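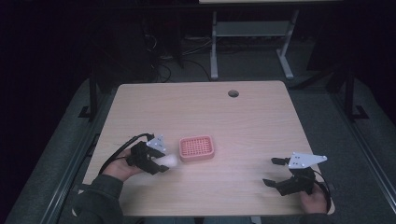 Pink plastic basket on a wooden table.

Garkport Household Words

Last updated: November

What is in this folder

The folder contains the answers to a survey about the words people use for ordinary things at home. We asked people in Garkport, Grotasar and Dovov to name 43 items of the kitchen, the laundry and the garden shed, and to tell us which other names they know from parents or neighbors. There are 592 answer sheets. Each sheet belongs to one person, and no person filled in two.

The three towns are on the same bus line, but their words are not the same. In Dovov the older people call a dish towel a "wiper", and in Garkport the wiper is only on the car. For small open containers the answers are the most mixed of all. The same thing can be a basket, a tray, a tub, a caddy or a "holdy", and two people in one family often do not agree.

The survey was planned by Viola Lombardi and Edmund Grabowska. Kirsty Wragg typed the sheets from Grotasar and Dovov, and Dennis Sugden typed the sheets from Garkport. I, Viola, wrote this text, and English is my third language, so please write to me if a sentence is not clear.

Files

There are 6 files.

people.csv – one row per person: person number, town, age group, years lived in the town, languages spoken at home.
items.csv – one row per item: item number, the question in the form it was read, the room group.
answers.csv – one row per answer. This is the main file.
variants.csv – our list of spellings and the form we put them together under.
comments.txt – remarks which people made while answering, typed as they were said.
sheet.pdf – the empty answer sheet.

All text files are in UTF-8. The fields are separated with semicolons, because many comments have commas inside.

Columns of answers.csv

person: the same number as in people.csv.
item: the same number as in items.csv.
first_word: the first name the person gave, in lower case.
other_words: all further names, separated with a vertical bar. Can be empty.
heard_from: one of parent, partner, neighbor, shop, school, unknown.
own_use: yes if the person says the word themselves, no if they only know it.
typist: kw or ds.

An empty first_word means that the person did not want to answer or said "thing". We discussed for a long time if "thing" is a word for the purpose of this survey, and decided it is not. The original remark is then in comments.txt, so anybody who thinks otherwise can put it back.

How the answers were collected

The items were described aloud and no object was shown. For example, item 17 is read as: "Something low and open, with holes in the bottom, that you keep small things in." We chose descriptions because with a real object people started to speak about its color or its price, and in the first trial the brand name won too often. The bad side is that a description already contains words. In item 17 we say "open" and "holes", and a few people answered "open box" or "hole box". These answers are kept.

Most conversations took place in the waiting room of the Garkport library, in the market hall of Grotasar, and at kitchen tables in Dovov. The sheets were filled in by the interviewer, never by the person. Jordan Tindall did nearly all of the Dovov conversations and has a good ear for vowels, so the spellings from there are closer to the sound than the others. Do not compare the spelling between towns without looking in variants.csv first.

In Grotasar the market is on Wednesday, and people were often in a hurry. Their sheets have fewer entries in other_words. I would not read this as a smaller vocabulary.

Grouping of spellings

Under one form we put together words which differ only in spelling or in a plural ending. Caddy, caddie and caddies are one form. Basket and "baskit" are one form. Basket and "little basket" are two forms, and so are tub and "tubby", although Edmund was of another opinion and his version of the grouping is in the last column of variants.csv. The column is called form_eg. It is complete for the kitchen items only.

For words from other languages we kept the spelling the person preferred. When the person had no preference, the typist wrote what they heard and put a star after it.

Known problems

Items 8 and 31 are too similar. Both can be understood as a bucket, and many people said "I told you this already". Their answers should be used together or not at all.

The age group "under 20" has very few people from Dovov.

Dennis wrote "washing up bowl" sometimes with a hyphen and sometimes without. It is corrected in variants.csv but not in answers.csv.

Some sheets have coffee or rain on them and a word could not be read with certainty. Such words end with a question mark. Please do not delete the question mark by an automatic cleaning, as happened to us once – we had to go back to the paper.

The column heard_from is weak. People are very sure what they say, and much less sure who they have it from. "School" was sometimes chosen only to be polite to the interviewer, who is a teacher.

Privacy

Names and addresses were not written on the sheets. In comments.txt we replaced the names of family members with the family role, so "my sister" stands where a first name was. A few nicknames of dogs remain. If you recognize yourself or a relative in a comment and do not want it there, write to us and we take it out in the next version.

Use

You can use the files for teaching, for research, or for a quiz evening, without asking. If you publish something, please name it "Garkport Household Words" and say which month of the update you used. The paper sheets are kept in the back office of Fairclough, the print shop in Garkport, and can be read there if you arrange a time with Kirsty.

The data is not suited for deciding which word is correct. We got this request twice, both times from married couples.

Changes in the last version

Added the comments from Dovov, which were missing.
Item 22 has now the question as it was really read ("a cloth for hot pots") and not the planned one.
The typist column is filled in for all rows.
Removed 3 test rows at the end of answers.csv.

Still to do

form_eg for laundry and garden shed.
A short sound recording for the words with a star, if the persons agree. Jordan is asking them.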